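Shop Safety > Woodworking Rooms > Inspection Checklists > Bench and Stock Room

Print this page | E-mail this page

Bench and Stock Room Checklist, with Comments from the February Walk-Through

Grovley Community Workshop, Skonell building. Mark each line OK, FIX or STOP. A STOP closes that part of the room until the line is cleared. Comments are from the last inspection and stay on the sheet until the next one.

Floor and exits

1. Both exits open fully from the inside. OK.
2. Aisles clear to the painted line. FIX. Offcuts stacked past the line by the lathe bay, second inspection running. The bin there is too small.
3. No cords across walkways. OK.
4. Floor swept, no loose dust under benches. FIX. Fine under the front row, poor under the back row.

Fire and dust

5. Extinguishers in place, pin and seal intact, gauge in the green. OK. The one by the finishing room is hung behind the apron hooks and hard to see. Move the hooks.
6. Oily rags in the lidded metal can, can emptied at closing. STOP at time of inspection, cleared the same evening. Two rags were drying flat on the radiator.
7. Dust collector bag under half full. OK.
8. Blast gates move freely and close all the way. FIX. The Reson gate on the planer line sticks – tap it shut for now and check it by eye.

Hand tools

9. Chisels racked edge down with guards on. OK.
10. Hammer and mallet heads tight. FIX. One mallet tagged and taken out.
11. Bench vises hold without slipping. OK. Jaw pads on the end vise are worn but will last until summer.

Sheet and board stock

12. Boards over 6 feet stored flat on the lower rack. OK.
13. Upper rack within its posted limit of 2000 pounds. OK. The limit card has faded and needs reprinting.
14. Work boards checked on both faces for splits, nails and staples before use. OK. Pale boards show splinters poorly, so run a gloved hand along the edges too.

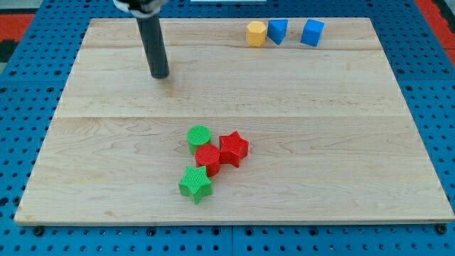 15. Stickers between green boards, lined up top to bottom. FIX. The Shokri delivery was stacked with no stickers at all.
16. Push sticks within reach of each saw. OK.

First aid

17. Kit stocked against the card in the lid. FIX. Short 4 large dressings and the eyewash.
18. Emergency numbers posted by the phone. OK.

Items marked FIX are due before the next walk-through. Leave the signed sheet in the tray by the office door.

Related items

Finishing Room Checklist
Table Saw Daily Check
How to Tag Out a Tool
Lumber Rack Loading Card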